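Spring Kitchen Check for Home Picklers and Fermenters
Walked through on 8th May, with comments

I do this check twice a year now, and I look forward to it! A clean, sorted kitchen makes me want to fill every jar I own. Copy it, change it, scribble on it.

JARS AND LIDS

[x] Run a fingertip around every rim. Chips go in the recycling.
Comment: 37 jars checked, 2 chipped. Both were old quart jars I loved, so that hurt a little.

[x] New flat lids for anything going in the canner.
Comment: Bands can be used again if they aren't rusty. The flat lids can't.

[x] Rubber gaskets on swing-top bottles: bend and look for cracks.
Comment: All good except the one from the beet kvass, now a very pretty pink. Stained is fine, cracked is out.

CROCKS AND WEIGHTS

[x] Look over the glaze inside the crock, in daylight if you can.
Comment: No crazing. The big Hollura crock is a joy — heavy as a toddler and just as hard to move.

[x] Boil glass weights, air dry.

[ ] Replace the airlock on the small crock.
Comment: Still waiting on the part. I'm using a plate and a water-filled bag for the carrots until it comes.

HEAT AND THERMOMETERS

[x] Test the probe thermometer in ice water. Should read 32 F.
Comment: Read 33. I can live with that and I've written it on the handle with tape.

[x] Check the canner gasket and vent.
Comment: Hold the vent pipe up to the light. You should see straight through.

[ ] Dial gauge tested.
Comment: Chandrasekhar D'Souza has a tester and is doing mine next week. Bring the lid only, he doesn't need the whole pot.

KNIVES, BOARDS, MANDOLINE

[x] Mandoline guard present and used. Every time!
Comment: Ravindra Nigam swears by a cut-proof glove as well, and after the radish afternoon in April I have bought one too.

[x] Boards scrubbed, oiled, stood on edge to dry.
Comment: Separate board for raw meat, kept in a different cupboard.

[x] Knives sharp.
Comment: Cabbage for kraut falls apart into the loveliest ribbons with a fresh edge. Do this the night before, you'll be so glad. 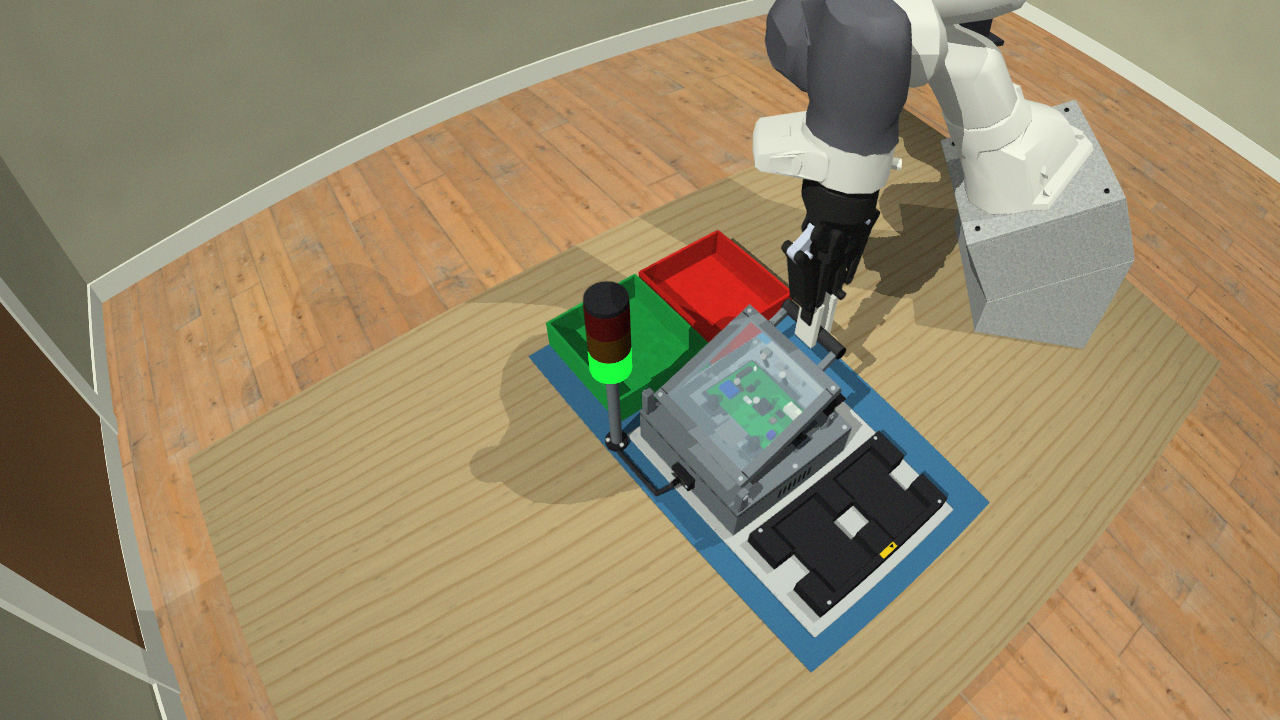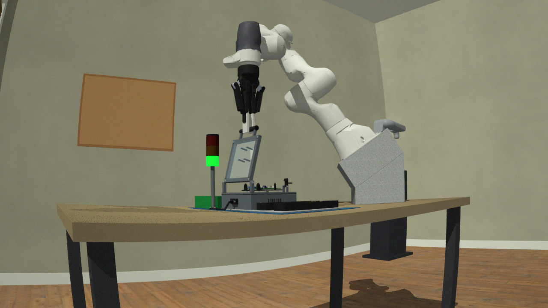
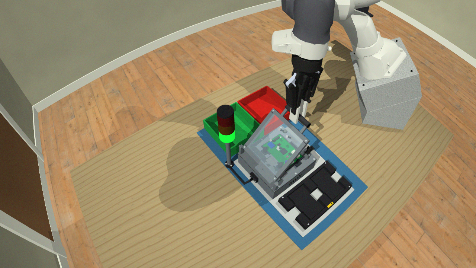 SALT, VINEGAR, SPICES

[x] Vinegar at 5% acidity or stronger for anything canned.
Comment: I found a fancy bottle at 4%. Wonderful on cucumbers and onions, staying well away from the canner.

[x] Pickling salt dry and free of lumps.
Comment: Lumps are harmless, so weigh it and carry on.

[x] Smell the spices.
Comment: The mustard seed was still great. The dill seed smelled of cardboard and went out — I'm growing my own this year!

FRIDGE AND SHELF

[x] Fridge at 40 F or below.

[x] Look at every jar for leaks, bulging lids, cloudiness or spurting. Anything doubtful goes out untasted.
Comment: One jar of green beans had a loose seal. Bagged and binned. Cloudy brine in a live ferment is normal, so the half-sours stay.

[x] Oldest jars to the front.
Comment: Turns out I have a lot of pickled okra. Come and get some.

Still to do: airlock, dial gauge, more labels.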